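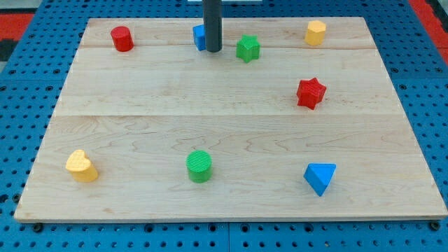

In praise of the plain coloured block

My niece turned four this month and I was the only person at the party who turned up with blocks. Everyone else had gone for things with batteries in. There was a talking bus, a talking dog and a sort of talking cake, and by teatime they were all talking at once and the grown-ups had gone to stand in the garden.

I'm not against noise (you should hear me cook). But I do think we've gone a bit soft in the head about toys, and I'd like to stick up for the small coloured shape. Put eight of them on a maple board and you've got something I could happily fiddle with for an hour, and I'm a grown man with a mortgage. You push one next to another. You decide they look better apart. You make a line, go off the line, make a huddle. There's no score and no little tune when you get it right.

My friend Yu-na Sun thinks I'm being sentimental, and she may have a point. She says children like buttons because buttons do something, and that I only like blocks because I had some. Well, yes! I had a tin of them, and I can still remember which corners were chewed. But her own two spent most of a wet October afternoon at my kitchen table shoving blocks about on a bread board, and the tablet stayed in her bag the whole time. I did point this out. I may have pointed it out twice.

The board matters more than people think, by the way. Tip blocks on to a carpet and they sink and topple and end up under the sofa. Give them a flat bit of wood and suddenly they've got a place to be — there's an edge, and a middle, and going over the edge becomes a terrible and very funny event. I like a board with some proper grain in it too, all swirls and streaks, because sooner or later a child will decide the dark lines are rivers and the game changes completely. Printed plastic mats with roads on have already decided for you where the cars go.

And then there's the money. I saw a set in a shop window for 70 pounds, in a box you could have shipped a lamp in, with a booklet about stages of learning. Seventy! For blocks! That's the other way we spoil them, by making them precious. A good set should be cheap enough that losing the green one behind the radiator is a shame and no more than that.

My niece, since you ask, ignored my present until the day after. Then my sister rang to say the talking dog was being fed blocks, one at a time, off a tea tray, and was not allowed to get down until he'd finished.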